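Step-in lease

From the Cestdale Local Encyclopedia

Contents: Overview / Origin of the name / How it works / The rent credit / Repairs and upkeep / Ending the lease early / Use in Rorby / Criticism / See also

A step-in lease is a kind of rent-to-own agreement used for houses and small apartment buildings in Cestdale and, to a lesser extent, in the neighboring town of Rorby. The person moving in rents the home for a set term and holds the right to buy it at a price written down on the first day. A share of each month's rent is put toward that price. People who grew up in Cestdale will often just say they are "stepping in" to a house, and a good many of the older homes along Lacroix Street have changed hands this way, some of them more than once.

Overview

The general idea is an old and familiar one, and readers from elsewhere may know close relatives of it under the names lease option or lease with option to buy. What sets the Cestdale form apart is mostly a matter of habit and paperwork. The term is usually three years, the price is fixed at the start, and the agreement carries a schedule at the back (people call it "the ladder") showing what the buyer would still owe at the end of every month if they chose to buy right then. It is a friendly sort of document as these things go, and you can read the whole of it over a cup of coffee.

The person renting is called the stepper in everyday talk and the optionee in the lease itself. The owner is simply the owner. Neither side is an agent of the other, and the owner keeps the title and stays responsible for the property tax and the building insurance until the day of sale.

Origin of the name

The name is usually credited to Bornard, a small real estate office that printed a blank form headed "Step-In Agreement" and kept a stack of copies on its front counter. Timo Stüber, who ran the office for most of its working life, said in a talk at the public library that the heading had been meant as a placeholder while he thought of something better, and that customers had started asking for it by name before he got around to it. His form ran to four pages. Later versions are longer, mainly on account of the section on repairs, but the order of the clauses has hardly changed, and anyone who learned on the old Bornard form would find their way through a new one without much trouble.

There is a second story, told mostly by families on the lower end of Lacroix Street, that the phrase goes back further and comes from the stone doorsteps of the row houses there, where owner and renter would meet to shake hands on a deal. It is a lovely story and it may well be true, though no written use of the phrase older than the Bornard form has come to light.

How it works

The two sides first agree on a price, generally after a valuation that they pay for together. The stepper then pays an option fee, which comes off the price if they buy and stays with the owner if they don't. The fee is negotiable, and it is often the part of the talks that takes longest, with both sides going away to think it over and coming back a few days later.

Once the lease begins, things look very much like any ordinary rental. Rent is due on the first of the month. The stepper may paint, plant a garden, and put up shelves without asking, which ordinary renters in Cestdale generally may not, and for many people that small freedom is a big part of the charm. Anything that touches the roof, the outside walls, or the wiring still needs the owner's agreement in writing.

To buy, the stepper sends the owner a signed notice. The owner then has 30 days to hand over the title papers and a statement of any loans against the property, and the sale must close within 90 days of the notice. If it doesn't close through the fault of the owner, the option stays open and the rent for the extra time counts in full toward the price. If the delay is the stepper's doing, the owner may agree to extend, and in practice owners nearly always do, having come this far with someone they have got to know.
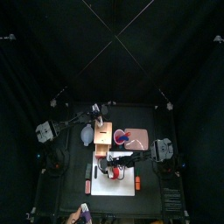 The rent credit

The rent credit is the portion of each payment that goes toward the purchase, and it is the part that newcomers ask about most. It is set as a dollar amount in the lease, so that it doesn't move if the rent does. A sample ladder that Margaux Fleury drew up for her evening class on home buying, and which has been copied and passed around a good deal since, uses a credit of $451 a month. Over a full three-year term that comes to $16,236, which in her sample is taken off the price along with the option fee.

Fleury's handout, last revised 4/26/18, also makes the gentle point that a credit is only worth something to a person who ends up buying. If the option lapses, the credit goes with it. She suggests that a stepper talk with a lender before signing anything at all, and then again each November while the lease runs, so that any trouble with getting a loan comes to light with plenty of time left to mend it.

Lenders differ in how they treat the credit. Some will count it toward the down payment if the monthly rent was above what similar homes rent for, and will want to see the lease, the ladder, and proof that the rent was paid on time. Others treat it as nothing more than a lower price. Keeping the bank statements in one folder from the very first month saves a great deal of hunting around later.

Repairs and upkeep

Under the usual wording, the stepper looks after small repairs and the owner looks after large ones, with the line between the two given as a dollar figure in the lease. The line is worth setting with care. A water heater can land on either side of it, and so can a stretch of fence, and these are the two items most often argued over.

Improvements made by the stepper belong to the house. If the stepper buys, that hardly matters; if they move on, the owner owes them nothing for the new kitchen floor unless the two of them wrote something down. Many leases now include a blank page at the back where such side agreements can be listed and initialed as they come up, and it is well worth using.

Ending the lease early

A stepper may leave before the term is up by giving two months' notice, and gives up the option fee and the credit on doing so. An owner can't end the lease early except for unpaid rent or serious damage. Should the owner sell the building to someone else during the term, the option binds the new owner, provided it was recorded at the county office. An option that was never recorded is a much shakier thing, and recording is a quick errand.

Use in Rorby

Step-in leases reached Rorby by way of families who had moved over from Cestdale. The Rorby version tends to have a shorter term and no ladder, and the price is sometimes left to a valuation at the time of purchase. Steppers there carry more of the risk of rising prices, and they usually pay a smaller option fee in return.

Criticism

The chief complaint is that a fair number of steppers never buy, and so have paid a higher rent for a right they didn't use. Supporters answer that these households had a settled home for the term and could leave when they needed to. Owners have complaints of their own, mainly that a price fixed at the start can look rather low by the end. Stüber was fond of saying that a good step-in lease should leave both people grumbling a little.

See also

Lease option
Option fee
Lacroix Street row houses
Property tax in Cestdale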